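21 August 2024

Legs like wet bread today. Signed up for the Skostness ridge race last night, the 50 km one, before I could talk myself out of it.

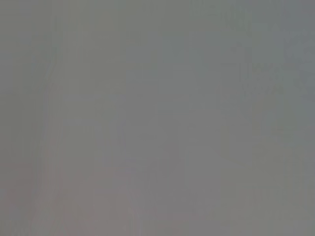

Monique thinks I should've picked the short course, and she texted me so at six this morning: you haven't run past 30 since March, and the Leckie climb comes right at the end. Fair! But the short one skips the river leg, and the river leg is the whole reason I want to go (well, that and the soup at the finish).

So, hills. Did the quarry loop twice before work, 600 meters of up, and my left calf grumbled the entire second lap. Must find the old poles. Keir still has my dry bag too, and I keep forgetting to ask for it.

Nine weeks to go. Estela wants in as my paddle partner if her shift gets moved. Bed now, it's late and I haven't even stretched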